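4.2 Comparing the two finger linkages

We had meant to settle the question of fingers early, and by May our notes already ran to several pages, so it seems only fair to share them at some length. The Wanlow and Saltum linkages carry wedge-shaped pads on curved arms, and what we most wanted to learn was how each behaves over bedding, where the surface gives way and small things are easy to lose in the folds. Every operator made 20 practice grasps before the 200 that we scored. 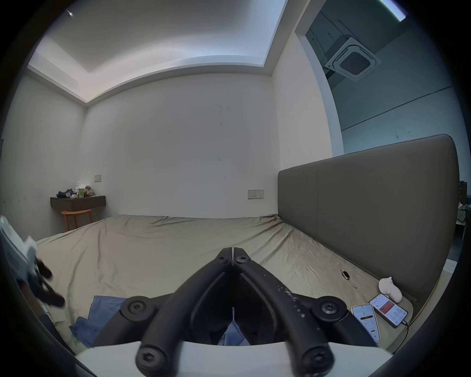
Figure 6. Hand-held gripper with its jaws brought together at the tip, over a fitted sheet.

Closing was the easy part. The Saltum linkage completed 170 of its 200 grasps — a good deal better than we had dared to hope — and most of the misses came when the pads reached the sheet at a slant. Opening gave us more to think about, as a wide gap is kind to a tired wrist but leaves the operator guessing where the pads will meet.

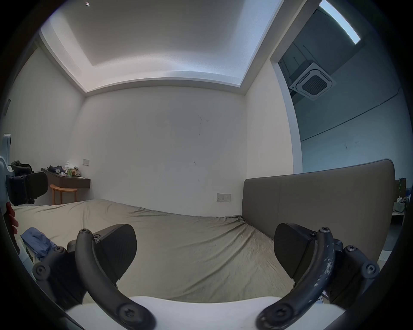

Kumaresan Pillai felt that the wider opening was worth the guesswork, and that a stiffer spring would do more for accuracy than any change to the pads. Cameron Hinds took the other side, quite cheerfully, and asked for a narrower stop. We tried both, and the narrower stop was the one the operators kept asking for afterward.

The Chowdary controller logged finger width throughout, and we left its settings alone between linkages so that the comparison would stay a fair one.

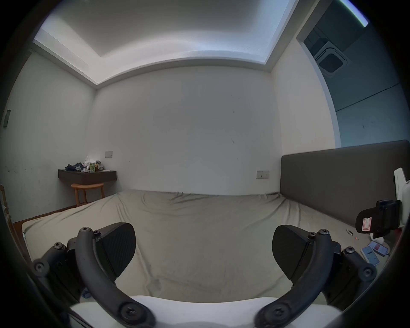 Figure 7. Gripper fingers open above the bed, with the pads angled toward each other.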